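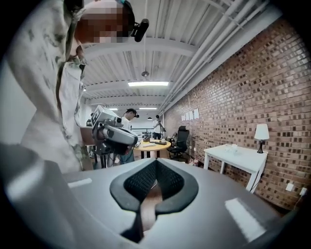

Costwood – a word list for crossword setters

October · Rodel Maglaya · 4 min read

We use cookies to remember your settings. Accept / Manage

I started Costwood because I kept losing my own notes. I set a crossword for the Lekatcombe parish magazine every month, and my good words lived on the backs of envelopes. So I typed them all up, got a bit carried away (as you do), and now it's a plain text file that anyone can have.

What's in it

There are 500 entries in costwood.txt, one per line. Each has the word, its length, a score and any notes I felt like adding. Scores run up to 10. A 10 is a word I'd be delighted to see in a grid, and anything under 4 is there for emergencies, when you're stuck in the bottom corner at midnight and only OSIER will do.

Another 70 are in dialect.txt. Those came out of my old Sadberg notebooks and I can't promise the spellings – my aunt and my uncle never agreed on any of them! Please check before you print one.

Things to know

The scores are just my taste. I like birds, puddings and bits of boats, and I'm rotten at football, so expect gaps there. Phrases are stored without spaces, with the real spacing in the notes. Hyphens are dropped too, which caught me out when I first sorted by length.

I've left MA in even though hardly any British grid takes two-letter words. I'm fond of it.

Using it

Copy it, chop it up, rescore the lot. If you add words, keep them in capitals and put your initials in the notes so I know who to argue with. Corrections are very welcome, especially for the puddings.

Get the newsletter: new words, once a month. Unsubscribe any time.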